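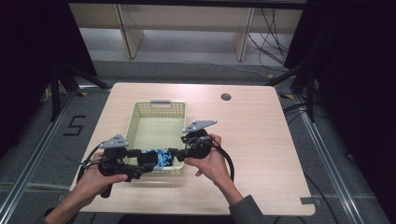 What has the Tallirside grant paid for since January?

Mostly baskets. We bought 60 of them for the Yilma sorting room, plastic ones with holes in the sides, and they cost $1472, delivery included. The remaining $200 is held back for labels, on which the staff have strong and opposing views.

Sorting itself is going well. Small items now get a basket each by type, and the old system, known locally as "the pile," has been retired. Roughly 100 bags of donations were cleared in January. The Dorneretti shelves are late again. Until they come, full baskets go on the floor along the back wall, in an order only I understand.

Next report once the shelves are up.

Hagos Bogale
Mon 4 March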